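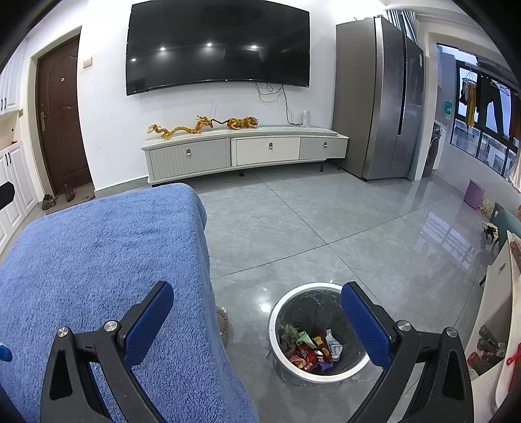 ¿Qué cambia para una empresa que cobra en libras o en dólares y paga sus gastos en euros?

Cambia el momento en que se fija el tipo aplicable a cada operación. Con el nuevo servicio de cobertura de Tornent, la empresa puede determinar el contravalor en euros al emitir la factura, al aceptar el pedido o en cualquier fecha intermedia, y repartir un mismo importe entre varios vencimientos sin contratar una operación independiente para cada uno.

NOTA DE PRENSA

Tornent pone en marcha Koltutham, un servicio de cobertura de divisa para pequeñas y medianas empresas exportadoras

El servicio estará disponible en septiembre para contratos a plazo en cuatro pares de divisas

La contratación se apoya en el motor de precios desarrollado por Sturkano

Tornent, entidad especializada en pagos internacionales y cambio de divisa para empresas, ha anunciado el lanzamiento de Koltutham, un servicio de contratación y seguimiento de seguros de cambio dirigido a compañías con facturación recurrente en moneda extranjera. El servicio se ofrecerá inicialmente a clientes con domicilio fiscal en España y Portugal y sustituirá al actual procedimiento de contratación telefónica, que se mantendrá como canal alternativo.

Koltutham admite en su primera fase los pares euro/dólar, euro/libra, euro/franco suizo y euro/leu rumano. Los tres primeros concentran la mayor parte de las operaciones de la cartera de Tornent. El cuarto se incorpora a petición de clientes industriales con filiales o proveedores en Rumanía, que hasta ahora debían solicitar cotización individual y esperar respuesta de la mesa de tesorería.

Funcionamiento del servicio

El usuario registra en la plataforma sus posiciones previstas de cobro y de pago, con indicación de divisa, importe nominal y fecha estimada. El sistema agrupa las posiciones por divisa y vencimiento, compensa los flujos de signo contrario y calcula la exposición neta. Sobre esa exposición, el cliente puede solicitar un precio en firme para la totalidad o para una parte.

El precio mostrado incluye el tipo de contado, los puntos de plazo y el margen de la entidad, desglosados en tres líneas separadas. La cotización permanece abierta durante ocho segundos. Transcurrido ese intervalo sin aceptación, el sistema la retira y genera una nueva a solicitud del usuario. Las órdenes aceptadas se confirman en pantalla y mediante documento firmado electrónicamente, que queda archivado en el expediente del cliente.

La compensación automática es opcional. Las empresas que por criterio contable necesiten identificar cada cobertura con una partida determinada pueden desactivarla y asignar el contrato a una factura, a un pedido o a una transacción prevista. El fichero de salida recoge la relación entre instrumento y partida cubierta en un formato compatible con los programas de contabilidad más extendidos.

Se contemplan dos modalidades de contrato. La primera es el plazo cerrado, con una única fecha de liquidación. La segunda es el plazo abierto, que permite disponer del nominal en varias entregas dentro de un periodo pactado, al tipo fijado en el origen. En esta última modalidad, el importe no dispuesto al término del periodo debe liquidarse en la fecha final, prorrogarse con ajuste de puntos o cancelarse a precio de mercado.

La prórroga de un contrato vencido se calcula siempre a partir del tipo de contado vigente en el momento de la solicitud. Tornent no admite prórrogas a tipo histórico.

Márgenes y garantías

El margen aplicable se establece por tramos de volumen y figura en el anexo de tarifas del contrato marco. No se cobran comisiones de alta, de mantenimiento ni de inactividad. La cancelación anticipada no conlleva penalización fija, si bien el cliente asume el resultado, positivo o negativo, de cerrar la posición a precio de mercado.

Las operaciones pueden requerir un depósito de garantía inicial en función de la calidad crediticia del cliente, del plazo y de la volatilidad del par. Cuando la valoración negativa de la cartera supere el umbral acordado, la entidad solicitará una aportación adicional. El requerimiento se notifica por la plataforma y por correo electrónico, y debe atenderse antes de las 16:00 del día hábil siguiente.

«En las reuniones con clientes, la objeción más frecuente era la falta de visibilidad sobre las garantías. La empresa conocía el tipo al que había cerrado, pero no sabía a qué distancia se encontraba del umbral hasta que recibía el aviso», señala Bianca Ardeleanu, directora de producto de Tornent. «La pantalla de cartera muestra ahora la valoración de cada contrato, el total neto y la variación del tipo de contado que daría lugar a un requerimiento».

Infraestructura de precios

La formación de precios corresponde al motor de Sturkano, proveedor tecnológico de Tornent en el negocio de pagos. El motor recibe cotizaciones de varias contrapartidas bancarias, descarta las que presentan desviaciones superiores a la tolerancia configurada y construye un precio de referencia para cada plazo. Para fechas de vencimiento que no coinciden con los plazos estándar del mercado, los puntos se obtienen por interpolación lineal entre los dos plazos contiguos.

En periodos de escasa liquidez, como los minutos previos y posteriores a la publicación de datos de inflación o de decisiones de política monetaria, el sistema puede ampliar la horquilla o suspender de forma temporal la contratación en línea. La suspensión afecta únicamente a las operaciones nuevas. Las liquidaciones programadas y la consulta de posiciones siguen disponibles.

«El par con el leu exigía un tratamiento diferenciado, dado que la profundidad de mercado a plazos largos es inferior a la de los pares principales», explica Sorin Dumitrescu, responsable de tesorería de la entidad. «Hemos limitado el plazo máximo de contratación electrónica en ese par y revisaremos el límite cuando dispongamos de un historial de ejecución suficiente. Las solicitudes que lo excedan se atenderán desde la mesa».

Fase de pruebas

Koltutham ha sido utilizado en un entorno de pruebas con operaciones reales por un grupo reducido de clientes, entre ellos Costache, fabricante de componentes para maquinaria agrícola con ventas en el Reino Unido y aprovisionamiento en Rumanía. Durante esa fase se modificó el formulario de registro de posiciones para admitir la carga de ficheros y se añadió un segundo nivel de autorización para importes superiores al límite individual del usuario.

El tiempo medio transcurrido entre la solicitud de precio y la confirmación documental se redujo casi a la mitad respecto al canal telefónico. La diferencia procede sobre todo de la firma electrónica del documento de confirmación, que antes se remitía por correo y debía devolverse firmada.

También a raíz de las pruebas se incorporó un calendario unificado de festivos. La plataforma rechaza fechas de liquidación inhábiles en cualquiera de las plazas correspondientes a las dos divisas del contrato y propone la fecha hábil posterior. Si esta cae en el mes siguiente, propone la anterior.

Disponibilidad

El alta en el servicio requiere la firma del contrato marco de operaciones de cambio, la acreditación de la actividad comercial que origina la exposición y un código LEI en vigor. Los clientes actuales de Tornent con contrato marco vigente solo deberán aceptar el anexo electrónico y designar a los usuarios autorizados. Los contratos a plazo ya abiertos se trasladarán a la nueva plataforma con sus condiciones originales.

El servicio no está disponible para particulares ni para operaciones sin una necesidad comercial subyacente. Tornent no presta asesoramiento en materia de inversión y la decisión de contratar una cobertura, así como su importe y plazo, corresponde exclusivamente al cliente.

La entidad prevé incorporar más adelante pares adicionales con divisas de Europa central y una interfaz de programación para la conexión directa con sistemas de gestión empresarial. No se ha fijado fecha para ninguna de las dos ampliaciones.

Acerca de Tornent

Tornent presta servicios de pago internacional, cuentas en divisa y cambio al contado y a plazo a empresas importadoras y exportadoras. Su clientela se compone principalmente de compañías industriales, distribuidores de alimentación y operadores logísticos de tamaño mediano.

Advertencia

La información contenida en esta nota tiene carácter meramente informativo y no constituye oferta ni recomendación de contratación. Los contratos de cambio a plazo obligan a ambas partes a liquidar la operación en las condiciones pactadas, con independencia de la evolución posterior del mercado. Un movimiento del tipo de cambio favorable a la posición comercial del cliente no le exime del cumplimiento del contrato. Si la transacción comercial cubierta no llega a producirse, el cierre de la posición puede generar pérdidas superiores a la garantía depositada.

Contacto para medios

Departamento de Comunicación de Tornent
Atención a prensa hasta las 18:00, hora peninsular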